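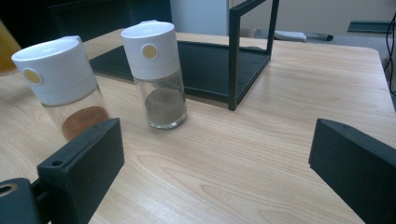
Deux moulins à épices sur la table.

Compte rendu de la réunion de l'association de l'immeuble Clendutby
Dimanche, de 17 h à 18 h 40, salle 507

Présents : Seung-woo Gil (animation de la séance), Mi-kyung Um, Iraklis Antoniadis, Do-yoon Ryu.
Excusée : Hye-jin Yeom, qui a envoyé ses remarques par écrit.
Rédaction : Mi-kyung Um.

1. Approbation du compte rendu précédent
Le compte rendu est approuvé avec une correction demandée par Iraklis Antoniadis : au point 3, il faut lire « porte de la cour » et non « porte de la cave ».

2. Repas des voisins d'octobre
La date est maintenue. Le repas aura lieu dans la cour et, en cas de pluie, dans la salle 507. Une quarantaine de personnes sont attendues ; Do-yoon Ryu demande que les inscriptions soient closes une semaine avant, parce que l'an dernier plusieurs familles ont répondu le jour même.
Chaque étage apporte un plat salé. L'association prend en charge le pain, les boissons et les assiettes. Hye-jin Yeom propose par écrit de mettre devant chaque plat une petite étiquette avec les ingrédients. La proposition est acceptée.
La participation est fixée à 5 euros par adulte. Mme Um a souhaité la gratuité pour les étudiants du bâtiment. Après discussion, cela est accepté pour cette année, et on en reparlera ensuite.

3. Local à vélos
La société Gavberg a remis son devis pour le remplacement de la serrure. M. Antoniadis le trouve un peu élevé et rappelle que le déplacement y est compté deux fois. Il prendra contact avec Gavberg pour avoir l'explication. Si la réponse n'est pas satisfaisante, on demandera un deuxième devis chez Plirnetano.
Sept vélos restent sans nom. Un avis sera affiché dans le hall pendant tout le mois d'octobre. Il n'a pas été décidé où les vélos seront déposés après ce délai – M. Gil se renseigne auprès de la mairie.

4. Bruit le soir
Deux habitants du troisième étage ont écrit au sujet de la musique après 22 h. Les présents sont d'accord pour ne pas envoyer de lettre générale à tout l'immeuble. Do-yoon Ryu, qui connaît les locataires concernés, ira leur parler.

5. Cours de conversation
Le cours de français du soir reprend avec le manuel Munshi, comme au printemps. Mme Um demande si une personne peut la remplacer deux fois avant Noël. M. Antoniadis accepte pour la première fois, la deuxième reste à trouver.

6. Questions diverses
L'ampoule du palier, côté escalier B, est de nouveau en panne. M. Gil la signale au gardien.
La clé de la salle 507 doit être rendue le soir même de chaque réunion, et être inscrite dans le cahier.

Prochaine réunion : dimanche, même heure, même salle, après le repas des voisins. Les points à ajouter sont à envoyer à Mi-kyung Um.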